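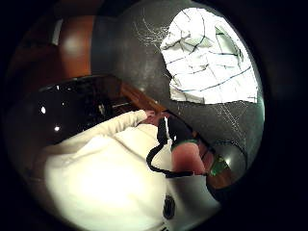 A price is only an opinion until two parties sign it, a seller in Stokach once told the agent who wanted to list her house. She had received three opinions in one week and she trusted none of them. The agent did not argue with her. He opened the file of the last sales on her street, and they read it together at the table.

Chapter 6
Setting the Asking Price

In the previous chapter we followed the seller until the moment when she chooses an agent. Now the two of them must decide which number to write on the listing. This decision is made before the first buyer comes, and it has a strong influence on who will come.

We must separate three words which students often mix. The value is what an appraiser estimates by a known method. The asking price is what the seller announces. The sale price is what the buyer pays on the day of closing. In a quiet market the three can stand close to each other. In a nervous market they can be far apart, and then the seller feels that somebody has made a mistake.

The most usual method is comparison with recent sales. The agent looks for homes of similar size, age and condition, sold in the last 6 months and in the same neighborhood. Then he makes corrections. If the compared home has a garage and ours has none, the value of a garage is taken away from its sale price. The correction is always made on the compared home and never on our own. Beginners forget this rule very easily, so please read it twice.

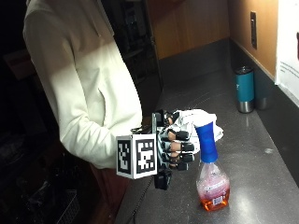

What should the agent do if there are very few recent sales? He should first go further back in time, and only after that go further away in distance. An older sale on the same street can be corrected for the change of the market, but a different neighborhood brings many differences which are hard to measure.

Our main case in this chapter is the Gudico building, a block of small apartments on the Henao side of the river. The agency Faltel sold several units there, and we will use its worksheets in the exercises. The first unit has 623 square feet and one bedroom. Its owner wished to ask for 1000 dollars more per month of mortgage than the neighbors were paying, and we will see in section 6.2 why a monthly figure of this kind is a poor base for an asking price.

Section 6.1 begins with the choice of comparable homes. Before you continue, please have the correction table from the end of Chapter 5 at hand.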